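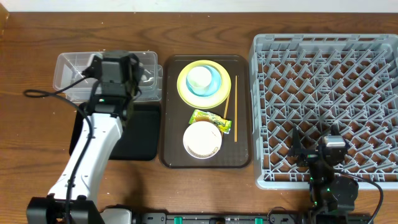 Kaewmanee Table Setting Notes
README for the shared folder
Last revised Sep 13, 2021

Overview

This folder holds the written records for the Kaewmanee table setting work: which dishes go together, how they are grouped on a serving tray, and what each grouping is called in the record files. It covers small meals for one person. Full table layouts for groups are kept in a separate folder called Skerton and use different names for some of the same pieces, so please don't copy rows between the two.

The notes were started by Thitima Khunthong and are now looked after by Prasert Thammasiri. Chiến Âu wrote the naming rules. Lertchai Suwannarat checks new entries before they are merged.

Contents

settings.csv — one row per tray setting, 176 rows
pieces.csv — one row per dish or utensil, with colour and shape
groups.csv — which pieces are stacked or placed together
changes.txt — corrections, newest first
old/ — the first version of the records, kept for reference only

All files are plain text in UTF-8. The CSV files use commas, with quotes around any field that contains one. Colour is spelled with a u in the column headings. A script that looks for "color" will stop with a missing column error.

What counts as a setting

A setting is one tray and everything resting on it. Containers and other trays standing elsewhere on the table are not part of it. If they matter, put them in the surroundings column using general words, such as "clear plastic container" or "black tray".

The serving tray is the first thing entered. Give its colour, its shape, and whether the rim is raised. The dark brown one with rounded corners is entered as "brown, rectangular, rounded, raised rim".

Stacks

A stack is any set of pieces where one sits in or on another. Stacks are written from the bottom up with a slash between pieces. A light blue bowl on a pale yellow plate, with a small white cup in the bowl, is written:

plate yellow / bowl blue / cup white

Each piece keeps its own row in pieces.csv even when it only ever turns up in a stack. Don't invent a combined piece called "bowl set" or similar. The old records did this and it took most of May to undo.

Shades are simplified in the stack line. Pale yellow becomes yellow and light blue becomes blue. The full shade goes in pieces.csv.

Chopsticks and other utensils

Chopsticks are entered singly, one row each, even if they are plainly a pair. This is because the two are often at different angles. The angle column takes one of three values: upright, across or diagonal. Upright means running from the near side of the tray to the far side.

If part of a chopstick is under something else, enter "partly covered" and name what is covering it. With a snack packet lying over one of them, the entry is:

chopstick, wood, diagonal, partly covered, packet

Leave the length column blank for a partly covered utensil. A guess is worse than a blank here, as the lengths get sorted later and one bad value puts a pair out of order.

Packets and loose food

Snack packets are entered as "packet" with a size of small, medium or large. Flavour and maker are optional. Only enter them if the label can be read in full.

Positions

Positions are given from the point of view of someone looking down at the tray, with the far side called "top". The table itself is divided the same way. Nine position words are allowed: top left, top, top right, left, centre, right, bottom left, bottom and bottom right. "Middle" was used in the first version and should be changed to "centre" wherever it still turns up.

Table surface

Record the table once per setting. The wooden table with the reddish-brown grain is entered as "wood, reddish brown". Knots and streaks in the grain are not recorded. A dark tray on this table can be hard to pick out in the smaller print sheets, so check the tray's outline before sending a sheet to Chalerm Sombatkul for printing. Sheets go out in lots of 100.

Known problems

The cup and bowl names were swapped in 5 rows of settings.csv. These have been corrected, but copies taken before the revision will still have the error.

Some rows list two different browns for what is probably the same serving tray. They have been left as they are until somebody can compare them side by side.

The Sirnard export leaves out accents, so Chiến's name comes through incorrectly in the author column — please fix it by hand after importing.

Adding an entry

Copy the last row in settings.csv and change the number. Add any new pieces to pieces.csv before you refer to them. Write the stack line, then the utensils, then the packets. Save, add one line to changes.txt with your initials, and let Lertchai know.

Use

The records may be copied and changed within the Nemow kitchen group. For any other use, write to Prasert first and say which files you need.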